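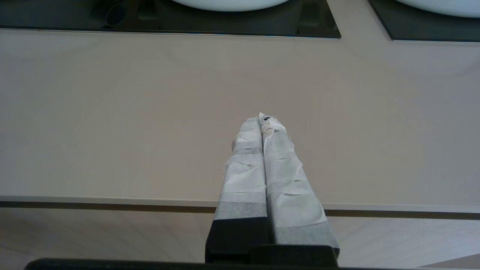

Domestic Surfaces Group, Department of Home and Building Studies

Figure 4. Worktop front, pale edge strip with the thin dark brown band beneath it. Dark panels set in at the back, left one with a silver rim along the bottom.

4. The front edge

4.1 Why the edge got its own section

Most of the earlier work on kitchen cleaning treats the worktop as one flat thing. One surface, one score. We did the same in the Mundel pilot and it was a mistake. Residents wipe the middle, they wipe round the hob and the sink, and then the cloth either stops short of the front or goes over it, and those are two very different habits. So for the main study the worktop was split into back zone, middle and front edge, with the front edge scored seperately.

The type in Figure 4 is what we call a two-line edge. Pale strip along the front, slightly lighter than the top, then a narrow dark line below. Coded T2 in the tables. A plain square edge is T1, a rounded one T3. Anything with a raised lip to stop drips went in T4, a small and rather mixed group.

4.2 What was logged

178 kitchens, all lived in, all with at least one stretch of worktop long enough to work at standing up. Residents kept a wipe diary. Every entry had to say which zones the cloth touched and what the wipe was for (crumbs, spill, after cooking, "just because"). 2,763 entries came back. After taking out blanks, doubles and a few pages where the handwriting beat us, 2,700 left for the analysis.

Diary entries are self-report, with all the usual problems. People who keep a wipe diary wipe more. We can't correct for that properly and haven't tried.

On top of the diary, one visit per kitchen. The visitor ran a white cloth along the front edge and then along the underside, 10 strokes each, same pressure as near as a person can manage, and the cloth was scored against the Wumine shade card. Scoring was done in the kitchen, by the window if there was one. Two visitors for the first batch, one after that because of time.

4.3 Front edge against the rest

The middle zone did best in every group. No surprise there. Back zone next, although sealant around set-in fittings drags the score down wherever there is a rim or a join for crumbs to sit against. Metal rims were worse than we expected for crumbs and better than expected for grease. Possibly people see grease on metal and go after it.

Front edge came last in all four edge types. Within that, T3 was cleanest and T2 dirtiest, and the difference was mostly on the underside cloth. From above, T2 edges scored much like T1. Residents said the same thing in the interviews, more or less: the pale strip shows marks so it gets wiped, the dark line underneath doesn't so it's left. One resident had never put a finger under there and was quite upset by the cloth.

Colour matters as well. Beige and grey-beige tops in a matt finish were described again and again as "forgiving". Dry crumbs showed up less for the residents than on white, and tea rings less than on either. Forgiving tops got fewer "just because" wipes. Whether they were really dirtier in the middle zone we can't say, the shade card isn't fine enough at that end.

4.4 The Druneo cloth comparison

A smaller group was given a thick looped cloth (Druneo) in place of whatever they used before. Idea being that a thicker cloth folds over the edge by itself. It did, for people who wiped front to back. For people who wiped side to side no change at all. Wiping direction was not in the diary form, we only got it from the interviews, so treat this part as a pointer and no more. Should have been on the form. It is now.

4.5 Limits

Edge type was not spread evenly. T2 kitchens were mostly in the newer flats at Shenoy, where the same fitter had done whole floors, so some of what we put down to the edge may be down to the flats: smaller kitchens, less worktop, more eating at the counter. T4 too small to say much. Height of worktop was measured but several readings were taken to the wrong side of the strip and we have left hieght out of the model for now.

Also the lighting. A recess under a front edge is in shadow at any time of day, and the visitors used torches in some kitchens and not others. Affects the notes on visible dirt, not the cloth scores. Section 5 uses cloth scores only.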